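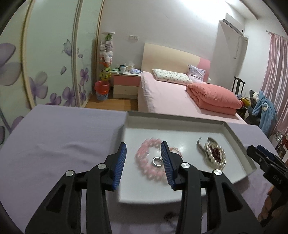 Handheld gripper over the jewelry tray, with a ring between the pads.

Visit to Losstead, November 13, 2018

Bezawit Jemal and I spent the day with the software group at Losstead. Most of the morning went to Tufa, their tool for sorting and trimming recordings made with handheld grippers. Corey Halliday loaded a jewelry session and ran the segmenter on it. Tufa splits a recording wherever the gap between the jaws stops changing, then asks a reviewer to confirm each cut. The session came out as 30 segments, and Corey merged two of them by hand.

Thin metal is the hard part for perception. A bangle held upright between the pads covers few pixels, and the tray shows through the middle of it.
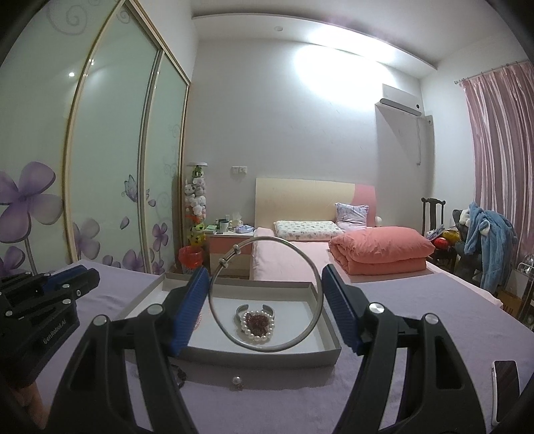
The depth estimate tends to land on whatever is behind the ring, so the group now fits a circle to the color image first and takes depth only along that line. Bezawit asked about beads near the wire ends. Corey said they are masked out before the fit.

After lunch we saw Kistach, the planner. It replays a grasp at 14 candidate wrist angles and drops any that would touch the tray wall. The August version had no wall check. We asked for the release notes and a copy of the mask settings.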